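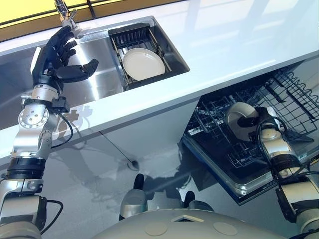
*Written and looked after by Jabari Langat, with kitchen notes from Leandro Saavedra*

# Floltari: loading a dishwasher, one plate at a time

Welcome, and thank you for stopping by! Floltari is a modest collection of dishwasher episodes, put together because we kept being asked at Orska whether a robot can do the washing up yet, and we wanted something better to offer than a shrug. My own answer is "some of it, on a good day, if you aren't hungry" – but please have a look and make up your own mind.

## What's in it

- 300 episodes, all with plain white plates
- 107 of them marked as failures, and kept in on purpose
- head camera video, plus joint positions for both arms and hands

The task sounds like nothing at all. A plate goes from the dish rack in the sink to the pulled-out rack of the dishwasher, and has to end up standing between the tines. The right hand does the placing, with its fingers round the rim, and those last few centimetres are where most of our trouble lives (Leandro has views on tine spacing, and will share them).

## Known gaps

No cutlery, no glasses, no pans. Nothing greasy either, so please don't take a good score as proof that a machine could face the kitchen after Sunday lunch. Shiny steel and glossy floors also confuse the depth estimates, and we haven't cured that.

## Splits

Train on `main`, test on `brunus`, which holds 100 of the episodes. Labels for `brunus` were redone in December, so older scores won't match.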